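Looking after the grippers: does the pad schedule hold up?

From the workshop pages, March 6, 2026

The maintenance card that came with our hand-held grippers says to change the finger pads as a pair, check every linkage screw at the same sitting, and then run a short handling check before the tool goes back into use. Adaeze Ajayi has followed that card to the letter through February. I have been less obedient, and I wanted to know whether it made any difference.

The log so far stands at 2163 grasps on Adaeze's gripper and 1176 on mine. Hers has had its pads changed twice. Mine is on its first set. Vandero, who supply the pads, would like us to believe the ribs lose their bite well before you can see any wear, and they may be right, but a company that sells pads is going to say that. I asked for the test results behind the claim and got a brochure.

What I will grant is that fruit makes a decent handling check. It is round, it rolls, the skins are all different, and a bruise shows up soon enough if the fingers are closing harder on one side. We used a red colander with tomatoes, plums, oranges and a pomegranate in it, and we kept the tablecloth on because a bare top is too easy.

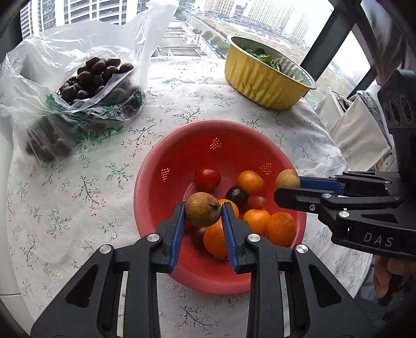

The screws are a different matter, and there I have changed my mind. The linkage arms hang off a handful of them, and if one backs out even a little, the jaw on that side starts to lean. You feel it as a slight twist in the hand and blame your own wrist. Kelechi Ogunleye blamed his for most of an afternoon before he put a driver on the lower screw and got a quarter turn out of it. So: snug them all, work the jaws open and shut a few times, then go over them again. Don't crank on them. The arms are black plastic and the driver will win.

The card also wants thread lock on every screw. I would hold off. We tried it on one arm and then needed to get that arm apart, and it was a miserable job.

For the check itself, start with the big oranges and leave the small fruit for last. Large fruit fills the gap and hides a crooked finger. A small citrus won't, and if the pads don't meet squarely it will roll out toward the tips.

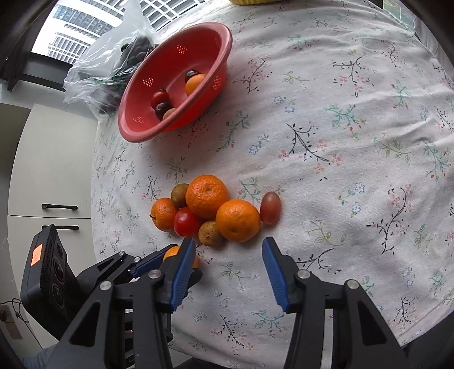
Small citrus at the left finger, with the colander set back on the table.

As for the calendar, Skikine's guide says to swap pads every 2 weeks, used or not, and I can't find a reason for it anywhere in their pages. Musa Adeleke thinks we should go by grasp count. I would go by feel plus a wipe with a damp cloth, which has brought back more grip than I expected from pads I was told were finished. Adaeze disagrees and says my log is too thin to argue from. She has a point, so I am leaving my first set on until they slip on something, and the date will go in the log next to hers.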